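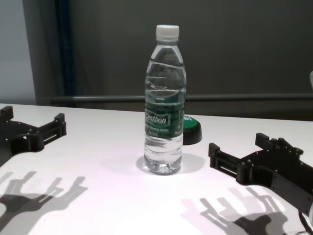 Are the robot stations going to change my job, and should I ask for anything in writing?

Posted by Seren Rees, 2021-12-03
Topic: Work and employment > Changes at work

I work in the returns and repack hall at Nestgate. We take in mixed crates from shops, check each item, wipe it if needed and put it back into stock or into waste. It's mostly small stuff like drinks bottles, toiletries and tins. There are 18 of us across the shifts.

In August the firm put in 2 stations from Serken, each with a pair of arms that pick things up off a white table. A few of us have been moved onto them. Instead of packing, you set an item down, guide the arms through the job, and then do it over again with the item somewhere else on the table. The rest of the hall carries on as before but with fewer hands, so the same crates are shared between fewer people.

My questions are these. My contract says "packing operative" and nothing about training machines. Can they just move me? Also we used to get a pick bonus, and on the station there are no picks to count, so I've lost it. My supervisor says it will be "looked at". I don't mind the work itself. It's easier on my back but hard on the eyes, and you can't chat to anyone while you're doing it.

Has anyone been through this?

3 replies

Jennylyn Navarro
I was a packer at Primik for years and went through nearly the same thing, so I'll tell you how it went for us.

First, read the whole contract and not only the job title. Mine had a line saying I could be asked to do "other reasonable duties". If yours has that, a short spell on the station is probably covered. A permanent move that costs you money is a different matter, and you should get advice on it before you agree to anything. Look for where the bonus is mentioned as well. If it's in the contract, they can't normally drop it without your agreement. If it's only on a notice board or in a handbook it is less clear, but if it has been paid every month for a long time you may still have a case.

Don't just carry on and say nothing. Send your supervisor an email saying you're working on the station for now, that you don't agree to losing the bonus, and that you'd like a date for when it will be settled. Keep it polite and keep a copy. Put your last few payslips with it so the drop is plain to see.

On the work itself, ask for these:
a proper job description for the station
how long you can be kept on it in one go
an eye test, and a break away from the table
who you report to when the arms stop or drop something

We got rotation in the end - half a shift on the arms, half on the belt. It helped with the eyes and it also stopped the bad feeling, as the people left on the belt thought the station lot had it easy. Pay was settled as a flat hourly extra. Nobody in our hall lost their job while I was there, but leavers weren't replaced, and I would ask about that directly.

packer1348
they can do what they want mate. same at Deschamps, bonus went and never came back. join a union

Seren Rees
Thanks Jennylyn. I found the contract and it does say "other duties as required", but the bonus is in there too, on the back page with the rate. I've sent the email and copied in HR. Rotation is a good idea and I'll bring it up at the next shift meeting - two of the others on the station want it as well.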